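Home Diary Lists Letters Contact

Search this diary Enter a word Go

Staples, mostly

April 2024

I have reached the age where a person can spend a whole morning on office supplies and come home tired in the legs. The shop got its new shelving, all of it white, and somebody had to put the stationery back on it. I said I'd do it before I'd thought about what stationery is. It is very small boxes. I had been picturing notebooks.

The old arrangement at Priltau was a drawer and a prayer. You wanted paper clips, you opened the drawer, you got staples. So my one firm idea for the day was that clips and staples should live apart. This would be easier if the people who design the boxes hadn't all settled on red and white. I had a clip box in one hand and a staple box in the other and still had to stop and read them, and the staples were upside down.
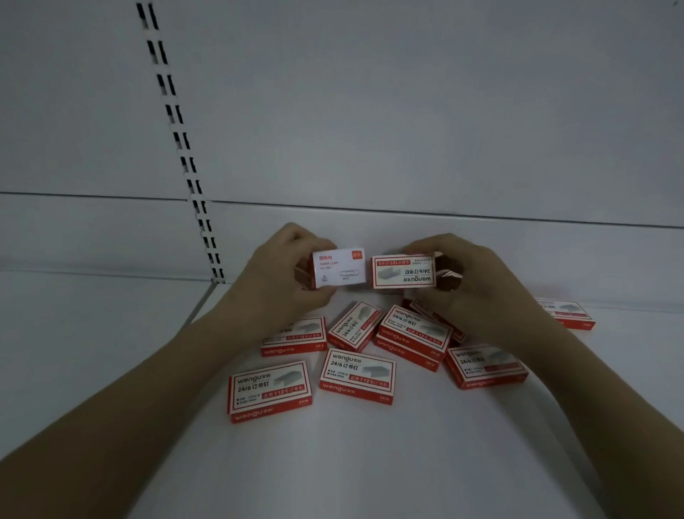 Ailbhe Ó Séuilleabháin thought they should go side by side anyway, on the grounds that anyone who needs one will sooner or later need the other. I said that was the reasoning that gave us the drawer. She said the drawer had worked fine for her. We left it there and I did it my way, with a gap between them you could park a stapler in.

Then came the matter of which way a staple box faces. Lying flat, it shows its best side to the ceiling. Standing up, it shows its best side to the customer and falls over when the customer breathes. I tried both. I tried a sort of low wall, two deep, and took it down again because it looked like I was expecting trouble.

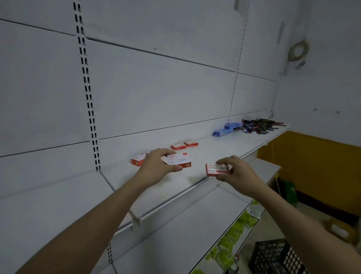 The sizes at least were no bother. Everything I picked up and read was 24/6, and I've never met anyone who asked for anything else, or who knew what they were asking for. Maksym Prokopenko once told a customer that the 24 was how many papers it would go through. It's the wire. I looked it up that same night and have been waiting for it to come up again ever since.

I'd like to record that I got faster. I got fussier. By the middle of the morning I was holding boxes up in pairs and comparing corners, as if one of them might be the better staple box and deserve the spot nearer the front. A shelf with hardly anything on it does that to you. Every box looks like a decision.

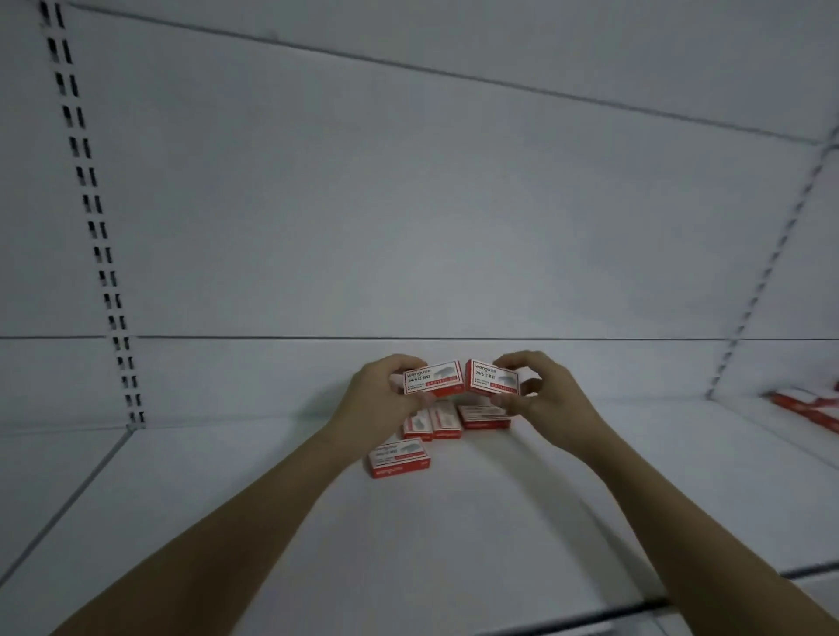

Two staple-like boxes, under consideration.

The order sheet says 169 small boxes across the whole stationery line, and 60 of those are due in May, so whatever I've built will have to be moved over to make room. I knew this when I started. I lined them up anyway, with the edge of my hand, the way my mother used to do with crumbs on a tablecloth.

Lunch was a cheese roll eaten standing up. Went back and found that the row had developed a lean, so I took the end ones off and began again from the left. Tried very hard not to look at the shelf underneath, with its rows of yellow-green packages, which are a cheerful color and take up proper room. Whoever had that shelf was home by noon.
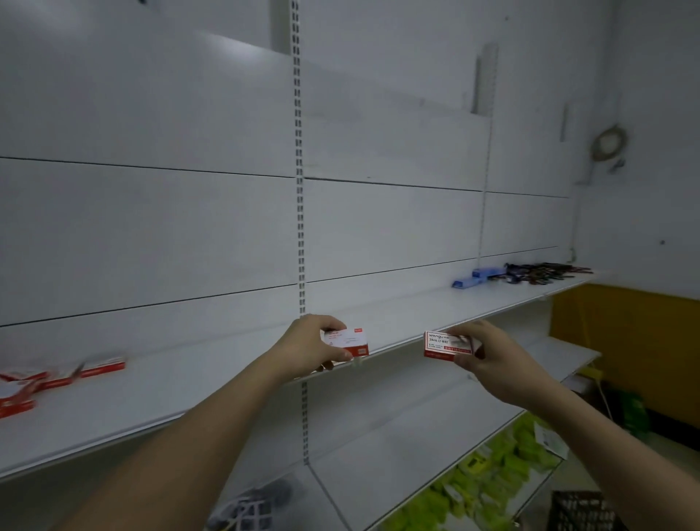
The lanyards I am leaving for another day. I picked up one end of one and the rest came with it, and I put it down again gently. Ailbhe says to just hang them on hooks. We have no hooks. I wrote "hooks" on the back of my hand and then washed up after supper, so that's that gone.

Feet up now. Went to pin the electric bill to the car insurance and there isn't a staple in the house.

Recent entries
The drawer, a farewell
Costa and the wrong umbrella
Two buses to Iltolness
What I paid for the kettle
Soup again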